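Robotics — Grasping and manipulation

3.2 Collection of grasp attempts

The examples for the Gendell set were gathered with a single arm working above a gray bin. Before each session, an operator puts toys and household items into the bin by hand, without any fixed arrangement. The arm then makes its attempts one after another, and the position of the gripper is stored together with the image from the fixed camera. Our first set holds 4000 attempts, and 989 of them were later labeled a second time.

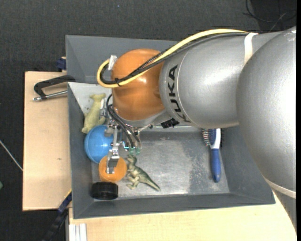
Figure 4. Workspace during collection, with the KUKA arm over the bin. A gripper finger points down at a round orange object; a toy dinosaur and a hairbrush lie to the right of it.

We kept objects of very different shape in the same bin — a long handle asks for another approach than a ball. Attempts in which the gripper closed on two objects were not removed, but they carry their own label. The labels were given by 3 persons working separately, and cases of disagreement were decided by Yeison Agudelo. The split into training and test data follows Sjögren and is described in Section 3.3.

12 shares · 2 comments

Related items
Celberg: a bin-picking benchmark with mixed objects
Labeling failed grasps: notes from Skestthorpe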